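Small Parts Storage: Setting Up and Maintaining a Drawer Organizer

Workshop Notes, by Mieke Hoekstra

Most drawer organizers fail in the same way. They are filled in one evening, labeled with whatever words came to mind, and after a year half the drawers hold a mix of screws, washers and one dead battery. The procedure below takes an afternoon and has held up in my own shop through two moves and a change of trade. It applies to any small cabinet with removable drawers, whether it hangs on a wall or has a handle for carrying.

Preparing the surface

Sort on a flat, pale, matte surface. Zinc-plated hardware disappears on a glossy top under a ceiling light, and black oxide screws disappear on dark wood. A sheet of white board laid over the bench works well and can be lifted at the end to pour the leftover dust and chips into the bin. Boards that fold for storage will show a crease; small round parts tend to stop there, so keep the sorting piles to one side of it.

Clear the whole surface first. Tools that are left at the back get parts pushed under them. If the bench rocks, shim it before you start. Round-head screws and ball bearings find any slope you give them.

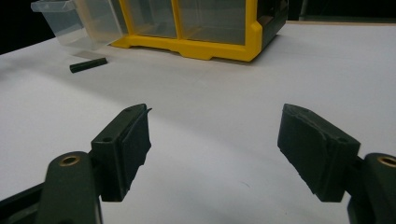
Set the light to one side and low. A lamp directly overhead flattens the threads and makes an M3 look like an M4. With light from the side each part throws a short shadow, and the odd one in a pile can be found without picking up every piece.

Emptying

Take out one drawer at a time and empty it completely. Do not tip all the drawers into one heap, even if the contents are already mixed. There is usually some order left in each drawer and it saves work to keep it. Pour slowly into a shallow tray with a rim. I use the Clivano trays, the older ones with the square corners, but a baking sheet will do the same job.

Wash plastic drawers in lukewarm water with a drop of dish soap. Hot water can warp thin polystyrene, and a warped drawer will bind in the frame for the rest of its life. Let them dry overnight, upside down, with the front edge raised on a pencil. A drawer put back damp will rust a layer of plain steel nails by the end of the month.

Check the dividers while the drawers are out. Loose dividers let washers slide underneath. A thin bead of hot glue along the bottom edge stops this and can be peeled off later.

Assigning drawers

Group by task first and by size second. Picture hooks, the small nails that go with them and the wall anchors belong side by side, because they leave the cabinet together. Sizes go from left to right, small to large. Keep this direction in every cabinet you own.

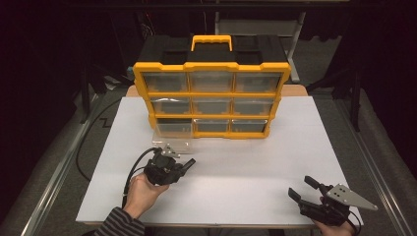 Weight decides the rows. Nuts, bolts and anything brass go at the bottom; springs, fuses and felt pads go at the top. On a cabinet with a three-by-three grid, like the yellow and black one on the board, that gives one row each for heavy, medium and light, and the rule is easy to remember. The lid on this type has molded recesses on either side of the handle area where parts can sit during a job. Treat them as a work tray and clear them before you pick the cabinet up. Open one drawer at a time, and for a bottom drawer leave enough free board in front to pull it well out. A cabinet with several full drawers open can tip forward, and the smaller the cabinet the sooner it goes.

Leave one drawer empty when you finish. New parts always arrive and they need somewhere to go that is not an existing category. When the spare drawer is full, sort it and empty it again.

Filling

Fill to two-thirds of the height. Above that the top layer catches on the frame, and a screw that catches will fall down the back of the drawer. If a drawer refuses to close fully, pull out its neighbors and look behind it before you push harder.

Very small parts go into bags inside the drawer. Allstead sells a zip bag that fits a narrow drawer lying flat, and a box of 52 has lasted me three years. Write the size on the bag with a permanent marker, let it dry, then fill it.

Long items should lie along the length of the drawer. Set on the diagonal they work their way upward each time the drawer moves and end up jammed under the rail.

Labels

Clear drawers still need labels. Seen through textured or scuffed plastic, most hardware is a gray shape. Give the size and the length, then the head type if you keep more than one. "M4 x 10 pan" is a good label. "Small screws" is not. Put the label on the drawer and repeat it on the frame below, so that a drawer that has been taken to another room comes back to the right slot.

Use matte tape. So-yul Ra, who kept the stores where I trained, insisted on pencil on masking tape for the first month and printed labels only after that. I have come round to her method. Categories change several times in the first weeks.
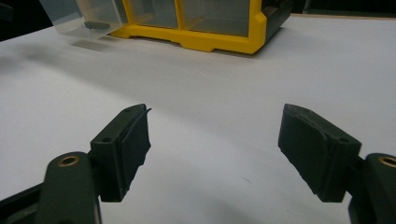 Issue 10

Working from a loose drawer

Lift the drawer right out of the frame and stand it beside the cabinet when you need more than two or three pieces. Reaching into a half-open drawer is slow, and the parts at the back never get used. Set it down well away from the table edge, on the side of your free hand.

Return it before taking out the next one. Two loose drawers of the same size will be swapped sooner or later.

Upkeep

Go through the cabinet once a year. I do mine in October, before the indoor season starts. Wipe the runners with a dry cloth. Do not oil them — oil collects dust and the drawers will drag. A rub of candle wax on the underside is enough.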